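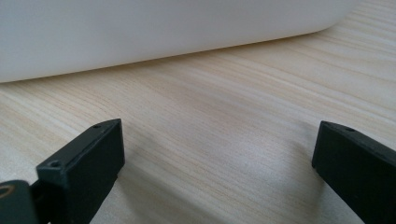

**Saarinen** is a line of hand-operated bench clamps and matching tabletop fittings made by the tool firm Clakier. It is sold mainly to woodworkers, repair shops and school workshops. The line is named for the street where the first workshop stood.

## History

The original clamp was drawn by Valtteri Koivisto, a toolmaker who had earlier worked on drill presses at Tritovex. His first version used a single screw and a fixed jaw. Merja Partanen reworked the design with a sliding rear jaw, so that the clamp could be set to width by hand and tightened with a short turn of the handle. This arrangement has been kept in all later models.

Tritovex held a share in the product during its early years and supplied the castings. The share was later bought back, and casting moved to a foundry at Rultetti.

## Design

The body is gray iron with a ground upper face. The screw has a trapezoidal thread with a pitch of 3 mm and runs in a bronze nut that can be replaced without taking the clamp off the bench. Jaw pads are held by two screws each and come in beech, cork-faced steel and hard rubber. Cork is the usual choice for finished surfaces – rubber can leave marks on fresh varnish.

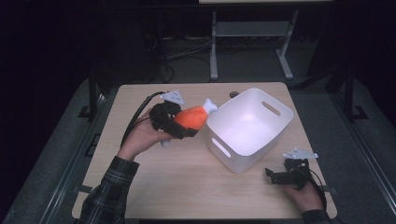
*Tabletop with a white storage bin and two hand-held grippers, the left one holding a plush drumstick*

## Models

- **Saarinen 12** – the small bench model, with 12 cm jaws.
- **Saarinen 41** – the long model, opening to 41 cm, with a second guide bar to limit twist.
- **Saarinen Flat** – a low clamp that fits into dog holes, used for planing thin stock.

Pads from the 12 also fit the Flat. The 41 uses its own wider pads. 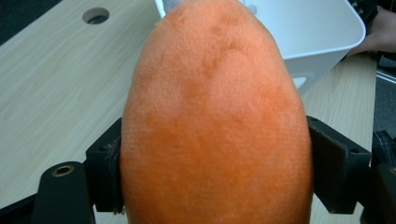

*Orange plush-like object between two black jaws*

## Reception

Reviewer Irfan Baloch praised the smooth screw but found the handle too short for heavy work. Murali Poduval, writing on shop equipment, rated the 41 above the smaller model and criticized the price of spare nuts. A longer handle was added to the catalog the following February.

## See also

- Bench vise
- Holdfast
- Parallel clamp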